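I've been meaning to write this up for ages, so forgive me, it's going to be a few posts. It's all about tea towels. Yes, really! I have opinions and I've had a large pot of tea.

When we moved to Stindton I counted myself a sensible person and then unpacked a drawer so full of souvenir towels that it wouldn't shut. Lovely things, most of them, and hopeless at drying a glass. They just push the water about.

So I bought a set of 3 from Botha, the plain linen and cotton ones with the hanging loop in the corner. Not cheap, I'll admit - I stood in the shop in Sosthorpe for a good while, picking them up and putting them down again.

First thing to say is that they're stiff as a board when new. My sister rang to say hers were going straight back. I told her to hold on and put them through the wash a few times first, no softener, and she's since bought another set (the cheek of it).
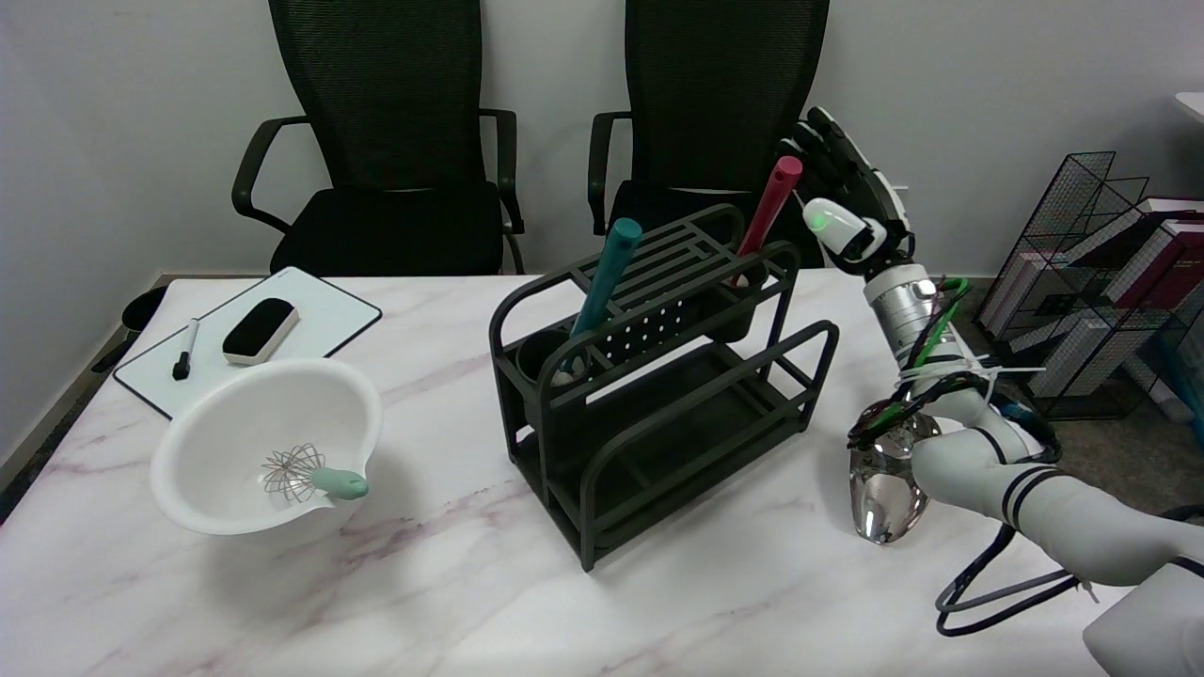

Softener is the real villain, by the way. It leaves a sort of coating and the cloth stops drinking anything up. I wash mine at 60 with the bath towels, give them a good snap and hang them on the line if it's fine. June is glorious for this, the rest of the year we take our chances.

The loop is better than it has any right to be. Properly stitched in, right through the hem. I've had loops from other makers come away in a week, which is maddening when you've put up nice hooks specially.

Someone asked about the Onden ones with the waffle weave. I've got two of those as well! Very thirsty, lovely for hands, but they do shrink, and they catch on forks something rotten. I'd keep them for the bathroom.

Colours - the blue stripe has faded a bit and I like it more for it. The mustard has hardly changed. I'd wash the red by itself to begin with, and please don't ask me about my husband's vests.

Subbarao Bhat, I know you wanted to hear how they iron. I'm afraid I fold them damp and sit something heavy on top, so you'll have to find a more respectable person for that one. Right, kettle's on again.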